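Arm log: back to the simulator

The gearbox on the shoulder joint went again in November, so for most of the winter the arm sat on the bench at Brundwood with its cover off. I have a new one in now, printed by Seraina Prantl on the workshop's better machine, and it holds. While I was waiting I moved the work into a simulated kitchen, and I have ended up doing more there than I planned.

The software is called Farah. Nizar Ghanem wrote the first version for his own arm and I have been adding to it. You give it a room, a counter and a list of things to scatter about, and it puts the arm at one end and runs the same control code I use on the bench. I had to redo the link lengths twice. The first time I measured from the outside of the collars and every reach came out long.

The task at the moment is picking up a bottle. I started with the bowl, but a bowl needs a grip over the rim and my fingers are too soft for that. A bottle can be taken low down, where it is straight, and the fingers can wrap a little. I set the approach height at 84 mm and left it there for the whole batch.
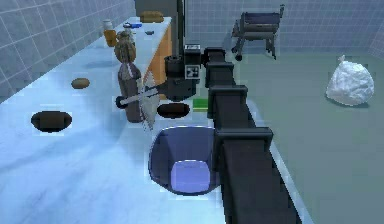

Farah, bottle task, with the gripper round the lower part of the bottle.

I ran 1,135 attempts over one night. Of those, 136 ended with the bottle on its side. I went through the logs the next morning and most of the bad ones had the same fault: one finger touched early and pushed the bottle before the other got there. Slowing the last part of the approach helped. So did closing the fingers in two steps, with a short pause between them.

The soft fingers are the part I trust least. In Farah they bend in five places, and the real ones bend wherever they like. Normunds Rimkutė thinks I should measure a real finger under load and fit the stiffness to that. He is probably right, and he has offered me his kitchen scales.

Next job is the cable run. The old loom rubs on the second collar, and I want it clipped down before I put the new approach code on the bench. After that I will try the same bottle task with the real arm, at half speed to begin with.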